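Scuffed steel parts bin: refinish the floor or leave it?

Asked in Workshop & Storage
6 answers hidden by filter, 3 shown

We keep small mixed items in open-top rectangular metal bins, gray, bought secondhand from a Lirberg clearance. The inside floors are badly scuffed. Most of the wear is a mottled gray pattern with lighter streaks running through it, and on two of the bins there is a dark speckled patch on the sloping panel at the back as well. The slope is otherwise still bright.

What I want to know:

Is the mottling only cosmetic, or is the surface treatment gone? The bins stay indoors at normal humidity. I wiped one with a white rag and got gray residue but no orange. A magnet sticks to all of the walls and to the floor.

If I do refinish, is it worth stripping down to bare metal, or can I scuff with 100 grit and paint over what is there? The contents are light (plastic items, small boxes, nothing with sharp corners), so I don't need anything heavy duty. I would like it to last more than one winter.

I have read the older thread on Isside drawer units but those are powder coated from the factory and the advice didn't carry over.

Edit, January: someone asked for dimensions. Inside length is 97 cm. I haven't measured the depth because the back slope makes it a matter of opinion.

Answer 1
Accepted by the asker

Gray residue with no orange is normal for zinc that has dulled. Galvanized sheet goes mottled as it ages and the streaks are where things have been dragged across it. A coating like that can look terrible and still have most of its thickness left.

Before you buy paint, do this:

Wash the floor with warm water and dish soap, rinse, dry it completely with a towel and then a fan. Moisture sits in the seam at the back longer than you expect.

Put a few drops of plain water on the darkest patch and leave them overnight. If you see orange in the morning, the zinc is gone at that spot. If you see a white bloom or nothing at all, it is still there.

Check the seam separately. It is the first place I have seen rust start on bins of this type, well before the middle of the floor.

If the test is clean, leave it alone. Paint on a working floor chips, the chips end up in with the contents, and then you are vacuuming the bin every month. A loose liner is a better use of the money. Cut a sheet of thin rubber or felt-backed vinyl slightly undersize so it can be lifted out with two fingers, and stop it short of the slope.

If the test shows orange, treat only the affected area. Sand to bright metal, feather the edge, wipe with solvent, two thin coats of cold galvanizing spray. It won't match. The sprayed area dries flatter and a bit darker than the surrounding metal.

Comment from the asker: Did the drop test on both bins. White bloom on one, nothing on the other. Going with the liner.

Comment: Royer sells a ribbed mat that fits these. Don't use it for small parts, they stand on edge in the ribs and you can't get hold of them.

Answer 2

just paint it. i did mine with leftover garage floor epoxy and its fine. didnt sand

Answer 3

I agree with the first answer on testing before refinishing, with one correction and some notes on the parts it skipped.

The correction: white bloom is not always a pass. It is zinc corrosion product, so the coating is present but it is being used up. One overnight drop tells you very little about the rate. Repeat the test in the same spot after a month. If the bloom is heavier, or the surface feels pitted under a fingernail, plan on treating it.

On grit: 100 is too coarse for galvanized sheet. It will cut through to the steel in the high spots while the low spots are still dull, and you end up with a worse floor than you started with. Use a gray abrasive pad, or 300 wet paper if that is what you have, with light pressure. Stop when the shine is even. Then use a primer rated for galvanized metal. Ordinary alkyd primer reacts with the zinc and comes away in sheets — this is the usual reason people report that "paint doesn't stick to these bins."

On the back slope: a reflective panel with one dark speckled patch near the center suggests repeated contact in one place. Something is being dropped or slid against it there. Refinishing the patch without changing how the bin is loaded gets you the same patch again. On ours I moved the heavier pieces forward and the mark stopped growing.

Ours, for comparison:

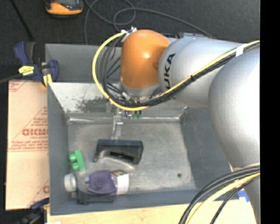 Huguette Joly

The floor is scuffed all over, with the lighter streaks you describe, and the worn patch is on the bright slope under the gray upper part of the back wall. There is also a small dark round spot on the floor, lower right. I mention it as the kind of mark to run the drop test on first, before the general scuffing, given that a small isolated spot can be a stain or can be the start of a pit, and they look the same from standing height.

I have not painted ours and don't intend to. Routine is as follows: empty it, dry brush toward one end, wipe with a barely damp microfiber, dry the seam with a folded paper towel pushed along it with a plastic scraper. A Berkus bench brush is the right width for the seam, although any stiff nylon brush will do. No wax, no oil. Both pick up dust and transfer to plastic.

One point on liners. If you use felt-backed vinyl, lift it out when you clean. Felt holds moisture against the zinc, and that undoes the reason for having it. Closed-cell foam sheet avoids the problem but marks easily.

Comment from the asker: Thanks. Will repeat the test on the bloom one. What did you use to cut the foam?

Comment from Huguette Joly: Long snap-off knife and a steel rule, from the back face. Scissors leave a ragged edge.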